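My café in Trellcombe does soup and not much else, so when Wirkinari offered me a table-laying kit on trial I said yes before I'd read the price. £4,000! Bowls, dishes, spoons, all waiting to be sorted onto the tray.

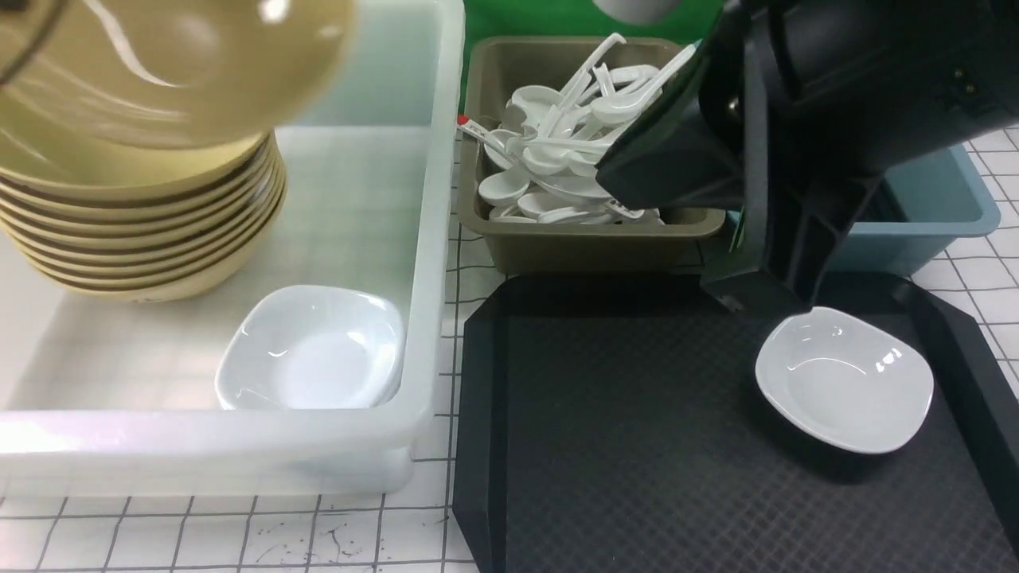

My sister reckoned that for that money it ought to do the washing-up too, and she'd want it in writing.

I rang the Plakbridge office and asked about spoons (I'm fussy about spoons). Four weeks' trial, they said, cancel whenever.

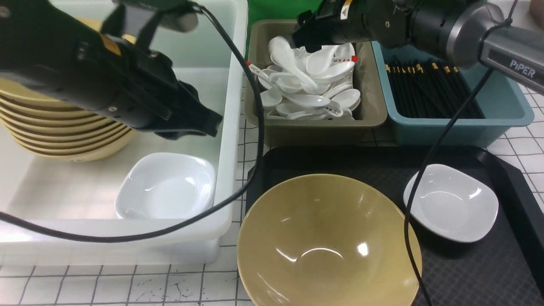

Does it do Sundays, the postman wanted to know, and would they take 200 off for cash?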